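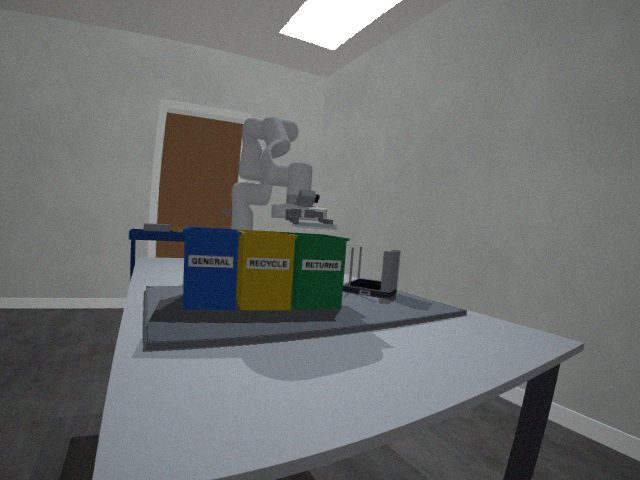 Buckwheat pancakes, third time lucky

So I finally cracked the buckwheat flour thing! Some of you will remember my moaning in September, when I bought a big 800g bag from Vogler and made pancakes that tasted like the inside of a cardboard tube (my brother's words, and he ate four of them, so make of that what you will).

The trouble was I'd been swapping it straight in for plain flour. Same weight, same milk, same everything. Buckwheat drinks up liquid like mad, and if you cook the batter the minute it's mixed you get these sad grey discs that snap when you fold them. Frauke Ehlers left a comment telling me to let it sit in the fridge overnight, and I ignored her for weeks — sorry, Frauke.

What I do now is 2 mugs of buckwheat flour, 3 mugs of water, one egg and a good pinch of salt. Whisk it, cover it, go to bed. In the morning it looks a bit alarming and smells faintly of mushrooms, but give it a stir and a splash more water until it pours like single cream. Hot pan, plenty of butter, and don't touch it until the edges lift by themselves.

I've also tried the light buckwheat from Murkari, which is milder and much paler, and probably the one to start with if you're cooking for children. It's dearer though, and I missed the nutty taste after a while. The Vogler one is darker and a bit gritty. I like it with cheese and a fried egg, or with stewed apple if there's any left over from the crumble.

Joscha Kettler asked whether you can do bread with it. I've had one go, half buckwheat and half rice flour, and it came out the height of a paperback. Tasty toasted, mind you! I'm going to have another bash with some psyllium husk in it, once I've got through the rest of this bag.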